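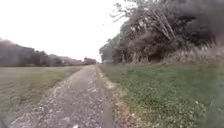 Speaker notes, "Looking After a Gravel Path"
Nantana Siriwan
Trerkura Paths Group, open evening, 2023-02-20

Opening (don't rush this, people are still finding chairs)

Hi everybody, thanks for coming out. I'm Nantana, I look after the field paths on the Trerkura side, and I'm going to talk for half an hour about gravel. I know! But I got an email from the hall saying they'd had to bring in more seats, so somebody out there likes gravel as much as I do.

Show of hands: who walks on a field path at least once a week? Who rides one? Who has ever fallen off on one? (Wait for the laugh. Tell the Oluvach story here if the room is warm, skip it if it isn't.)

What a field path is

I mean the plain kind. Packed earth with small stones on it, a field on one side, a bit of grass in between. No curbs, no lights. It was probably a farm track once, and in a lot of places it still is one on the days when the hay comes in.

The one I know best is the Shehata track, and it's 1,975 yards from the gate to the road. I've walked it in every kind of weather and I still find a new soft spot every spring. It looks the same all the way along until you get down on your knees, and then it's a different path every few yards. Stony here, bare there, a patch of fine dust where the bikes brake.

Slide 2: the surface

People ask me why we don't just pave it. Money is the short answer. The longer answer is that I like how a gravel path feels underfoot, and so do the dog walkers, and the runners tell me their knees like it too (I can't prove that part, please don't quote me).

What you want is a mix of sizes. Big stones by themselves roll around under your feet, and fine stuff by itself turns to soup. Mix them, wet them a little, roll them, and the small bits settle in between the larger bits and lock up. After that the walkers do the work for you.

Loose stones on top are normal. A light scatter is fine. When you hear it before you feel it, when it's that crunchy beach sound all the way across, then too much has come loose and it needs raking back in and rolling again.

(Pass the two jars around now. Left jar is from the Shehata track, right jar is what we bought from the yard the first time. Ask people to shake them.)

Slide 3: water

If you remember one thing tonight, please make it water. A path should be a little higher in the middle than at the sides. You shouldn't notice it when you walk, but rain notices. Once the middle sinks, the path becomes a ditch, and a very long one at that.

We lost a stretch of 184 feet in one night in September, the year before I took over. It had sunk so slowly that everyone had gotten used to stepping around the puddle. Then one big storm came and the puddle took off downhill with our gravel in it. We found a good deal of that gravel in the farmer's gateway. He was very nice about it. He was less nice the second time.

So, puddles. If you see one on your path, take a stick and scratch a little channel out to the side while it's still raining. You'll feel silly. Do it anyway, and come back the next day and look.

Slide 4: the grass strip

My favorite part, so somebody please wave at me if I go on too long.

The strip of grass between the path and the field does a huge amount of good. It holds the edge of the gravel in place, it slows down whatever runs off the field, and it gives you somewhere to step when a tractor comes through. When the field has been mown right down and gone tan, that strip can stay green for weeks, and I just think it's a lovely thing to walk beside.

Leave it alone as much as you can. Cut it twice a year, not too short, and rake up what you cut. If you leave the clippings on the path they rot down, weeds move in, and then you're spending your weekends with a hoe.

Where the edge has worn away, we've had good luck with cutting turf from a wide spot and moving it over. Tread it in hard. I mean really stomp on it.

Slide 5: what it cost us

Last year we spent 600 dollars on stone and 194 on renting the roller from Bosex. Everything else was rakes and sandwiches. The roller is worth every cent, and please book it early, they only have the one.

(If someone asks about grants, the sheet is on the back table. Don't get pulled into it from the front.)

Slide 6: walking it

Last bit. Walk your path slowly once a season with a notebook and look down the whole way. Then turn around and walk back looking up. You'll see branches that are starting to lean in, a marker post that's gone missing, all the things you miss when you're hunting for potholes. I pick up litter on the way back, and I always stop at the far end for a minute to look at the trees, which I'm counting as an inspection.

Our next work morning is on the sign-up sheet by the door. Bring gloves and a rake if you have one. We've got spare rakes, but the good one is mine.

Questions (leave ten minutes, and get the jars back!)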